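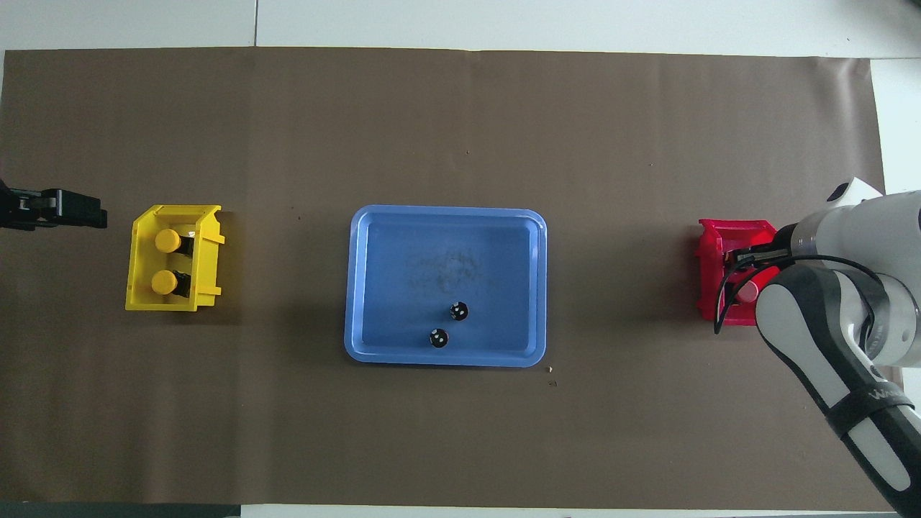 Sorting small parts on a covered table

I changed the layout of my sorting table in August and have now used it long enough to write down what works. The subject is narrow: how to get a mixed pile of small items into open bins without mixing them up again, losing them, or scratching the table. Anyone who wants drawers and label printers should look elsewhere on this blog. The drawers come later in the process.

The arrangement is one flat tray in the middle and one open-front bin on each side, yellow on the left and red on the right. Everything sits on a sheet of brown paper. The bins face the tray, so an item leaves the tray and goes in over the low lip without being lifted over a wall. I used to keep both bins behind the tray, facing me, like a shop display. That looks better and is slower. My hand crossed over the tray on every move and my sleeve took things with it.

The surface

The table top is white and made up of panels, with a seam between them. Small round parts find the seam. A sheet of paper solves this for the cost of the paper. I buy plain brown paper on the roll from Preseck, 990 mm wide, and cut a length that nearly fills the table. I leave a strip of the white uncovered at the back so that I have somewhere to put a pencil that won't roll toward the work.

Matte paper is better than anything glossy. Black parts on a shiny surface pick up reflections from the ceiling light and I misread the markings. On matte brown I can read white print on a black cap from a normal sitting position. The paper also has enough grip to keep the bins from sliding when something is dropped in them. It creases, and a crease will stop a rolling part, so I have stopped trying to flatten it.

Crumbs and trimmings show up on the brown if they are light in color. Dark ones don't. I fold the sheet in at the long edges at the end of a session and tip it into the trash can over a sieve. The sieve has caught two springs so far.

One sheet lasts me a few weeks. I replace it when it tears at the corner of a bin.

The tray

Light blue plastic, rectangular, rounded corners, raised rim. It is the cafeteria type. I bought three from Homodthorpe when they were clearing kitchen stock and have used only this one. The floor is scuffed toward the middle from having parts dragged across it, and the scuffs no longer come off with dish soap. They make no difference.

The rim matters more than the size. Mine is high enough to stop a round part and low enough to get a fingertip over. I tried a baking sheet first, and the metal was noisy and its corners were sharp on the inside, so thin parts wedged there. Rounded corners let you sweep a part up the side with one finger.

Only unsorted items go in the tray. If the phone rings, whatever is in the tray is still to be done and whatever is in a bin is finished. I don't set aside a "not sure" pile on the paper. Items I am not sure of go back in the tray and come up again at the end, when there are fewer of them and the answer is usually plain.

The bins

Open-front plastic bins, the kind that stack or hang on a rail. The yellow one and the red one are similar in shape. I use color for the category and nothing else. At the moment yellow is for capped items and red is for anything that is going out of the house.

Points I would pass on:

Set the bin at a slight angle so that the lip faces the tray squarely from where you sit. Your arm moves in an arc, and a bin set parallel to the table edge presents its corner to your hand.

Don't overfill. With open bins, anything above the height of the lip ends up on the table. I empty mine when they are half full.

Lay cylinders across the bin, apart from each other. Two standing on end will fall when the third arrives.

Two bins are enough for one pass. I have tried four, and I spent the time remembering which was which. Sorting twice into two bins gave me fewer errors than sorting once into four, and took less time on the lots I measured.

Measurements

I keep a log, so I may as well use it. The largest lot so far was 3275 pieces from the Langat boxes, mostly caps, knobs and feet from old equipment. It was done in batches over several evenings. I put 348 pieces through the old layout (bins behind the tray) and 436 through the new one in sessions of the same length. The pieces were of similar size in both sessions, but I did not control for being tired, and the old layout was tested second. Treat the difference as a hint.

Kibet Swai, who read an earlier version of this post, pointed out that a left-handed person will want the busier bin on the left. I am right-handed and my busier bin is on the right. He also prefers a cloth to paper. I have tried cloth. Thin parts hide in the folds and it has to be washed.

Changes I am considering

A second tray under the first, so that a full load can be prepared in advance and swapped in. The unused Homodthorpe trays would do for this.

A weight along the back edge of the paper. The sheet creeps toward me over an hour or so. Tape works, but it leaves a residue on the white panels that needs alcohol to remove. A steel ruler might be heavy enough.

Deeper bins from Ernari. They sell the same pattern with a higher back wall. I have not ordered any, as the extra height would be at the back, and parts leave at the front.

The Langat boxes are sorted apart from one, which is all screws and will need a different method.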